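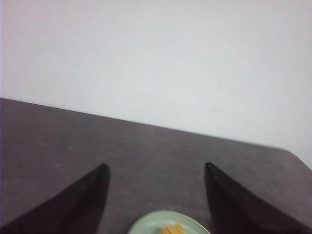
Noeline Sheehan asked whether we could please stop signing off benches that only work when an engineer is standing next to them, and she would like the answer in writing before the end of September. Fair enough. Her question is the reason this round of the checklist has longer comments than usual.

PORTIONING BENCH, PRE-RUN AND TASK INSPECTION
Site: Katene test kitchen
Task set: Berby (plate, portion, weigh)
Inspected by: Amos Hutchins
Start: 9.40 am

Key: P = pass, C = pass with comment, F = fail, N = not checked this time

SECTION A. BENCH AND SURROUNDINGS

A1. Table top clean and dry before start: P
A2. Nothing stored within reach of the arm: P
A3. Plate sits flat and doesn't rock: P
A4. Emergency stop reachable from both sides: C
Reachable, yes, but from the left you have to lean in further than I'd like. Move the button, don't retrain the people.
A5. Floor clear of trailing leads: P

SECTION B. ARM AND GRIPPER

B1. Fingers open and close fully, no grinding: P
B2. Finger surfaces wiped down between foods: C
Done, but by hand, with me doing it. If we're asking whether a machine can do a kitchen chore, cleaning its own fingers is part of the chore. Leave this as a comment until Falivance send the wash routine.
B3. Cable has slack through full travel, no snagging: P
Watched it through the whole reach twice.
B4. Arm stops on light contact: P
Tried with a rolled tea towel at slow and normal speed. Stopped promptly each time. I was really pleased with this one, it was a fail in the last round.
B5. Guard screen interlock: N
Screen is off for repair. Nobody to put hands in during a run until it's back.

SECTION C. HANDLING FOOD

C1. Picks up a single firm item from a plate: P
C2. Picks up without crushing: C
Fine on firm things. Soft items still get pinched at the edges.
C3. Picks up a portion of cooked spaghetti: C
This is the one I wanted to see! Spaghetti has no sides to get hold of, it slides, it sticks to itself, and how much comes up depends on where you go in. A year ago I'd have said leave it to people for good. I wouldn't say that now.

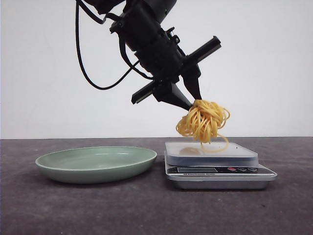
Item C3: spaghetti held in the gripper over the scale, plate to the left.

C4. Sets food down inside the target area: C
Strands hang below the fingers, so the portion touches down before the arm thinks it has. Suggest a slower last stretch and a slightly higher release.
C5. Portion within tolerance: F
Ovura want each one within 4 grams. We're not there. It can correct by going back for more, but it's poor at putting a bit back.
C6. Recovers from a dropped strand without help: F
It carries on as if nothing happened. A person would pick it up without thinking.

SECTION D. SCALE AND RECORDS

D1. Scale level and zeroed before the run: P
D2. Zeroed again between portions: C
Add this to the routine, at present it's a person pressing the button.
D3. Log saved and readable: P
Log now stands at 2,927 attempts across all tasks, 1,222 of them pasta.

OVERALL

Safe to run with an attendant, screen refitted first. Not to be left alone. Can it do the job yet? It can do the middle of the job, and that is the bit I thought would come last. The start and the finish (setting up, wiping, noticing a mess) are still ours.

ACTIONS
Move stop button: Amos
Slower set-down, higher release: Berby team
Chase wash routine: Noeline
Repeat C5 and C6 with a fresh batch, 20 portions, no one touching the bench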